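4.2 袋のまま暮らす塩、引っ越しする塩

さて、ここからは塩の話をします。前節の砂糖がわりと素直な結果だったので、塩も似たようなものだろうと私は高をくくっていました。ところが集計を始めてみると、塩だけ妙に散らばるんですよね。同じ台所で、同じ人が買って、同じ棚の段に置いているのに、砂糖は容器に移してあって塩は買ったときの袋のまま、という家がかなりありました(逆の組み合わせはぐっと少なくなります)。

まず数字から。Silta調査で回答をもらえたのは806世帯、そのうち訪問までさせてもらったのが40世帯です。訪問先の棚、引き出し、流しの下、冷蔵庫の上まで見せてもらって、記録した袋入りの粉もの・粒ものは全部で1,239点になりました。小麦粉、片栗粉、砂糖、塩、だしの素、重曹まで入っています。重曹を食品に数えるかどうかではKevin Sheehanと私で意見が割れて、結局「台所にあって、口に入る可能性があるもの」という線で入れました。この線引きにはいまでも少し迷いがあります。掃除用と書いて貼ってある重曹は外しました。

塩に限ると、買った袋のまま使っている世帯がおよそ70パーセントでした。ここでいう「袋のまま」は、口を輪ゴムや洗濯ばさみで留めている場合も、袋ごと瓶や缶に立てている場合も含みます。後者を別扱いにすべきだという意見はもっともで、実際Arnulfo Mosqueraは最初からそう言っていました。ただ、袋ごと缶に入れている人に聞くと、本人はたいてい「移していない」と答えるんです。今回は本人の感覚に合わせることにして、缶に立てた袋は付表のほうで別に数えてあります。

では、なぜ塩は袋のままなのか。聞き取りでいちばん多かったのは「袋を見れば何の塩かわかるから」という答えでした。岩塩、海の塩、井戸からくみ上げた塩水でつくる塩、ヨウ素を加えたもの、加えていないもの。中身だけ皿に出されたら、私は見分けられる自信がありません。だから印刷が頼りになります。図3に写っている塩はその意味でとてもわかりやすくて、半透明の白っぽい袋に濃い青で「深井盐」と大きく入り、橙と濃紺のマークの下に「久大」の名があります。漢字が読めれば深い井戸の塩だとすぐ見当がつくし、読めない人でも橙のマークで覚えられる。訪問先でも、字は読めないけれど色で選ぶと話してくれた人がいました。
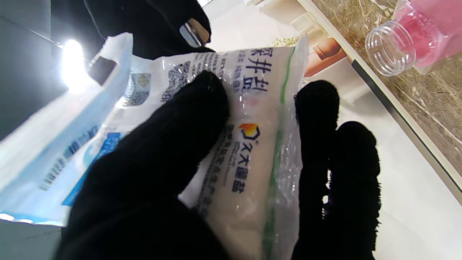
色で覚えるというのは、笑い話のようでいて案外しっかりした方法です。台所では袋がまっすぐ立っていることのほうが珍しくて、横倒しだったり、前の袋に寄りかかっていたり、字が横を向いていたりします。そういうとき、細かい表示を読もうとする人はほとんどいません。手を伸ばす前に色と、袋の透け具合と、ふくらみ方で当たりをつけている。私自身、自宅で試しに全部の袋を裏返しに置いてみたのですが、塩と砂糖をつかみ間違えたのは一度だけでした(その一度で煮物をだめにしたので、二度とやりません)。

もうひとつ、袋の手ざわりのことも書いておきます。やわらかい薄手の袋は、押すと中の粒がじゃりっと動きます。小麦粉の袋だとこの感じがなくて、もっと鈍く沈む。訪問調査では、棚の奥に手だけ入れて目当ての塩を引っぱり出す場面を何度も見せてもらいました。どうしてわかるんですかと尋ねると、だいたい皆さん困った顔をして、「さわればわかる」としか言ってくれません。言葉になりにくい知識なので質問紙ではまず拾えず、そのぶん訪問の記録がありがたかったところです。

袋のままだと困る点ももちろん出ました。多かった順に挙げると、口がうまく閉まらない、湿って固まる、立たない、の順です。固まる話は台所の場所とかなり関係していて、こんろのすぐ横に置いている家では、ほぼ必ずこの不満が出てきました。鍋の湯気を一日に何度も浴びているわけですから、塩にしてみれば迷惑な話です。一方で、固まったら袋の上からもんで崩せばいい、瓶だとそれができない、と袋の肩を持つ声もありました。これは私も聞くまで気づかなかった袋の長所で、予備調査の質問票には項目すらありませんでした。本調査でも自由記述から拾っているので、人数は出さずにおきます。

立たない問題には、各家庭の工夫がいろいろあって楽しかったです! 牛乳パックを切って差し込む、書類立てに並べる、袋同士をぎゅうぎゅうに詰めて支え合わせる。Kondikという仕切りつきの浅い箱を使っている家も何軒かありました。ただこの箱、仕切りの間隔が小袋向きで、大きめの塩の袋を入れると隣の仕切りが曲がってしまうんですね。持ち主のひとりは仕切りを抜いて、ただの箱として使っていました。私が見た限り、いちばん出し入れが楽そうだったのはその使い方です。

引っ越しする塩、つまり容器に移される塩についても触れておかないと片手落ちでしょう。容器派の人たちの話で繰り返し出てきたのは、片手で使えるかどうかでした。鍋を混ぜながらもう片方の手で塩をつまみたい。袋だと口を広げるのに両手がいる。だからこんろのそばに小さな壺を置いて、そこへ少しずつ移す。残りは袋のまま棚に戻すので、集計の上では「併用」になります。併用の世帯は上の70パーセントには入れていません。この分け方を変えると袋派の割合が上がるので、4.5節で数え直した結果も並べておきます。

移したあとの袋をどうするかも聞きました。空になれば捨てる、が当然多いのですが、正面の部分だけ切り取って容器に貼る、容器の底に折って敷いておく、という人がいました。次に同じものを買うための控えだそうです。Sheehanはこれを「袋の第二の職場」と呼んで喜んでいて、論文の言葉としてはどうかと思いつつ、ほかにいい呼び名が浮かばなかったので本稿でもときどき使います。

最後に、置き場所の隣近所について。塩の袋の隣に何があるかを記録したところ、別の白っぽい袋と重なっている例が目立ちました。砂糖、小麦粉、片栗粉と、台所の粉ものはどうしても白い包みが多くなります。こうした重なりが取り違えにつながるのかを確かめたかったのですが、取り違えは自己申告に頼るしかなく、忘れた分も言いたくない分もあるはずです。次の節では、この重なりを棚の奥行きと合わせて見ていきます。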